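Section 3. Setting Up the Perforated Bench Top

This section covers assembly and leveling of the Amwood bench top on the Hukden steel frame, part no. 3540. Read it through before you open the hardware bags. Two people are needed for steps 4 and 5.

Before you start

Check that the floor is firm and clear. The frame can stand on wood, tile or sealed concrete. Do not set it on carpet or loose mats. Let the panel lie flat indoors overnight before you fasten it.

Tools needed (not supplied): 5 mm hex key, spirit level, soft mallet, pencil.

Frame

1. Lay the four legs on a blanket with the threaded ends facing you.
2. Fit the side rails to the legs with the long bolts from bag A. Finger-tighten only.
3. Fit the cross rail. The slot faces down.
4. Stand the frame up and move it to its final place. Leave 92 cm of clear floor on the side you will work from.

CAUTION: Do not lift the frame by the cross rail.

Panel

5. Lower the panel onto the frame with the smooth face up. Keep your fingers out from under the edge.
6. Line up the corner holes with the frame inserts. Tap the edge with the mallet if needed.
7. Put in the four corner bolts from bag B, then the middle ones. Tighten in a cross pattern.
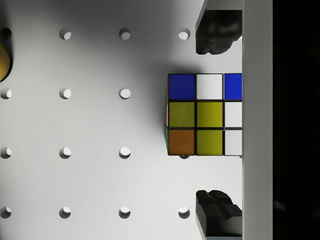

Fig. 3-1. Round holes in the work surface, with a puzzle cube near the right side.

Do not drill extra holes. If a hole is blocked with packing dust, clear it from the top with a wooden dowel. Metal picks will chip the finish.

Leveling

8. Place the level along the long side and turn the feet until the bubble is centered. Repeat on the short side.
9. Press down on each corner in turn. If the bench rocks, lower the foot at the high corner by half a turn and check again.
10. Lock each foot with its jam nut.

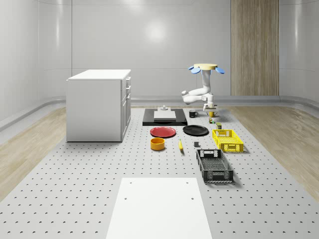
Fig. 3-2. Rows of holes running toward the back wall. Small yellow cup on the surface.

NOTE: Leveling should be checked again after one month and each time the bench is moved.

Accessories

Hnatiuk pegs and stops are sold separately in kit 506. Push them in by hand and turn a quarter turn to the right. Gida clamps need the long adapter, which is packed in its own bag. Take all pegs out before you slide the bench.

Care

Wipe the top with a damp cloth and mild soap, then dry it. Do not use solvents or scouring pads. Liquid will run through the holes, so keep a tray underneath when you work with paint or glue.

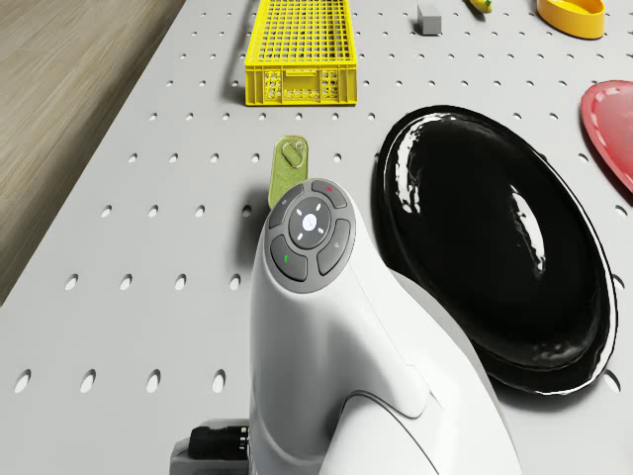

Fig. 3-3. Light grey top with objects set out on it. Plank floor at upper left.

Retighten the corner bolts every May, or sooner if the panel creaks. Replacement bolts are listed in Section 6.

Text: Hiyori Ebihara. Assembly check: Tae-yang Maeng.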